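6.3 Replacing the finger pads on the Irero hand-held gripper

Change both pads at the same time, even if only one is worn. Pads from different batches grip differently, and cloth will twist as the fingers close. The pad kit contains two pads, screws and a strip of cleaning film.

CAUTION: Switch the gripper off before putting a driver near the fingers. The jaw can close without warning while the status light is on.

1. Open the fingers to their full width and switch off.

2. Remove the screw nearest the tip of each finger. Leave the screws at the base alone unless the finger itself is being replaced (see 6.4).

3. Slide the old pad off. Wipe the seat with the cleaning film and let it dry.

4. Fit the new pad with its flat face toward the opposite finger. Start the screw by hand, then tighten until it stops. Do not use threadlocker.

5. Switch on and run 12 slow open-and-close cycles with nothing between the pads.

6. Check that the pads meet along their whole face. If there is a gap at one end, loosen the screw, square the pad and tighten again.

NOTE: Units in daily use on bedding and clothing need new pads after almost 200 hours. Write the change in the unit log.

6.3.1 Cloth check

Lay one piece of cloth on a made bed, bring the open fingers over it and look at the wrist camera view. Both pads must be visible, with cloth between them. 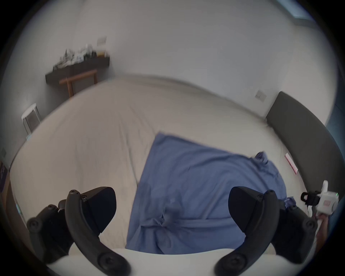
Nuwan Chowdhury asks that this check be done on a bed and never on a bench, as a hard surface hides a pad that sits too low. On a mattress, he says, a low pad digs into the sheet and picks it up along with the cloth.

7. Close on a fold, lift, and hold for 4 seconds. Repeat at a second spot.

8. If the sheet comes up too, go back to step 4.

Revised 20 September 2020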